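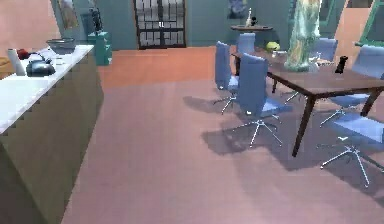
The Pilura kitchen in the simulator, counter at left and dining table at right.

Pilura test cell: frequently asked questions
Maintained by Tamunoemi Effiong. Last edited Sunday, February 2, 2020.

What is the Pilura cell?
A simulated kitchen and dining room where we try out the Surden mobile arm before anyone lets it near the real one. People call it a digital twin. I don't, because the real kitchen has changed since December and the model hasn't kept up.

Do I need to run it before every change to the arm?
If you touched navigation, reach limits or grasp settings, yes. If you changed a log message, no. Please don't paste in a passing run as proof of a fix that the run never exercised. I read those.

How do I start it?
Load the Pilura room file, then the Surden arm file, in that order. Wait for the physics to settle before sending a command. Loading the arm first puts its base at the wrong height and you will spend your morning chasing a calibration error that doesn't exist.

Why does the arm stop short of the dining table?
Nearly always the chairs. They have five-spoke star bases, and the spokes reach out past the seat post at floor level. The stock collision shape is a plain cylinder, so the planner thinks it can slip through a gap and the wheels disagree. Use the detailed base shape in the Cronin set. It's slower. I have yet to see a shortcut that works.

Can I push the chairs in to get a clean run?
You can, and your numbers will look great. Leave at least one pulled out, because people don't put chairs back.

The counter side panel has a jagged bottom edge. Is that a bug?
Yes, a cosmetic one, where the panel meets the floor. I was told it would be gone in the next export and I was told the same thing for the export before that. It hasn't affected contact in our tests, but if your base camera is picking out floor edges, mask that strip.

Which objects should I use for grasp checks?
Start with the paper towel roll and the pepper grinder. Both stand upright and both have sensible weights in the file. The kettle is harder because of the handle on top. Skip the tall green and blue piece on the dining table until you know what you're doing. It's translucent, and the simulated depth sensor reads it perfectly. The real sensor won't.

The vendor notes say results transfer directly to hardware. Do they?
That line came with the Felletti physics package. We ran the same 108 grasps in the model and on the bench, and the two sets did not agree well enough for me to repeat the claim. Treat a failure in the cell as worth fixing. Treat a pass as permission to try it on the bench at low speed.

How often is the cell reset?
Restore the saved room after every two runs. Small position errors build up, especially on light things like the fruit, and by the third run you are testing a slightly different kitchen.

The shadows slow everything down. Can I turn them off?
For base motion, go ahead. For anything using the cameras, leave them on. The chair and table shadows on the floor have fooled our obstacle detector before, and I'd like to know if they still do.

Who do I ask for a new object?
Me. Send the mesh, the measured weight and the friction value, with a note on how you got the friction value. "Default" will be sent back.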